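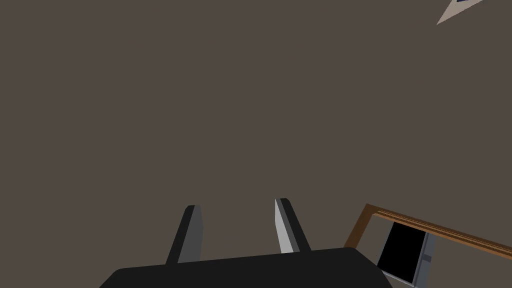
Suporte Zinow respondeu que o catálogo da exposição abre bem do lado deles e pediu para eu limpar o cache. Limpei, claro, e nada! As legendas das esculturas da sala Pakine continuam trocadas – a peça de cerâmica aparece com a ficha do bordado, datada de 2000.

Mais uma tentativa agora à tarde: exportei a lista outra vez (são 157 obras) e vi que o erro começa na série Urnell, logo depois de duas fichas sem título. Preenchi as duas com "Sem título" e a ordem voltou, que alívio :)

Falta só a versão em inglês, que ainda salta três obras. Deixo o ticket aberto.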